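Left gripper stops closing partway through shirt folding sessions
Posted in Etow Community Help, May 2020
Print | E-mail this page | 4 comments | 2 shares 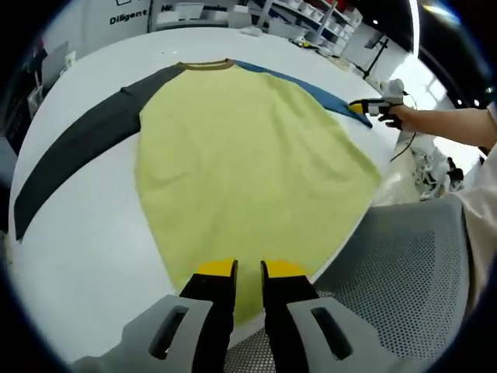 Our laboratory operates a pair of Etow hand-held grippers to record garment folding for the Comomance project. Since the most recent firmware update, the left unit has ceased to register closure partway through a session. The fingers move normally in the operator's hand, but the recorded opening width stays fixed until the unit is restarted. The fault occurs most often at the stage where one gripper pinches the end of a sleeve while the other is at the lower hem, as with the T-shirt with the blue and dark gray sleeves. Of 42 recordings made under the new firmware, 27 were affected. The fingers and their yellow tips show no wear on inspection. Exchanging the batteries had no effect. We would be grateful for guidance on whether the recordings can be recovered and whether the unit should be withdrawn from use.

Posted by: Shehata Laboratory Operations

Please withdraw the unit until the cable has been examined. A width reading that freezes and returns after a restart is consistent with an interrupted connection between the finger sensor and the logger. We experienced the same fault with two units. In both cases the connector had worked partly out of its socket under the pull of a cable hanging over the table edge. The procedure we now follow is to power down, reseat the connector, secure the cable to the operator's forearm with a soft strap, and open and close the fingers fully while observing the live reading. If the reading freezes during this test, the cable should be replaced.

The affected recordings cannot be repaired with confidence. The video remains usable, but the width values after the freeze should be marked invalid and excluded from training. A robot trained on them may fail to close on the cloth.

Posted by: Kokel Field Support

Had this too. Went back to the previous firmware and it was fine for a while, then it came back. Did not check the cable.

Posted by: benchtop_user

Related items
Gripper width reads zero at startup
Calibrating finger opening after tip replacement
Securing cables during two-handed recording
Marking invalid segments in Comomance session files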